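4. Roadside memorials and what the counts can show

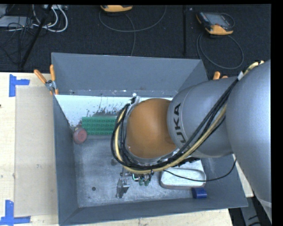
Vakulenko holds that a memorial left outside a shop or café measures how well its owner was loved. We doubt it. The Wesham survey logged 179 items at 2 sites, mostly flowers and cards, and then treated each item as one mourner. Neighbors told us that a single family often left several. Figure 2 plots the counts by day; the rise on Wednesday follows a story in the local paper, and we see no way to pull grief apart from publicity.

The Ratden site is weaker still. Only 20 people were interviewed there, all of them regular customers. Skamov's claim that such memorials "heal a street" rests on those talks alone, and no one went back to ask again.

Figure 2. Items left per day, Wesham sites.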